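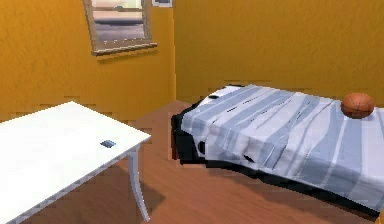
We use cookies to remember your settings. Accept / Manage

Search this site Go

NOTES - equipment budget talk, 20 min. Ashton has the clicker

Start with the money. Don't do the bio.

Ask for next year: one Clolov arm, one Niter base, simulator seats. In that order?? No. Seats first. Say why: seats are the only thing we can use the day they arrive.

- seats, 763 each per year, we need four. Two for training runs, one for scene building, one for whoever is debugging
- workstation upgrade 1160. Mostly memory. Skip the specs unless asked
- spares and shipping 3000, put it on its OWN line. Last year it was buried in the arm quote and finance cut it

Room work so far is all in sim. Bedroom layout, bed, table, small stuff to find. Cheap to change a room, slow to make a good one. Remember to say scene building is staff time, it isn't in the licence price. Sérgio will bring this up if I dont.
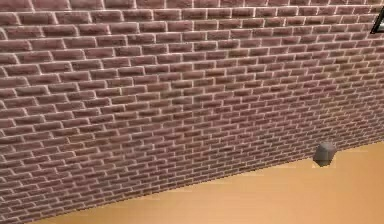

Lead times. Louro quotes 90 days on the base, and the clock starts at the PO and not the quote. So if approval slips past November we lose the spring window. Pause here, let them write it down.

Hokau is the other bidder. Cheaper base, no service plan. Show both colums side by side, don't pick one on stage.

Questions we want them to settle:
- lease or buy the arm (I lean lease, first year only)
- who owns the simulator contract, us or IT
- do we hold the arm money until the sim tests pass. Sérgio Torres wants a hard gate, Ashton Pirihi wants half released up front. Give both sides, keep it short

If running late drop the lease slide. Keep lead times.

Finish on the total, then sit down.

Comments (3)

mdk_ops: Can you post the side by side table? Couldnt read it from the back.

Ashton P.: Will add it once Hokau send the revised quote.

rl_facilities: We got burned on the same spares thing. Separate line, every time.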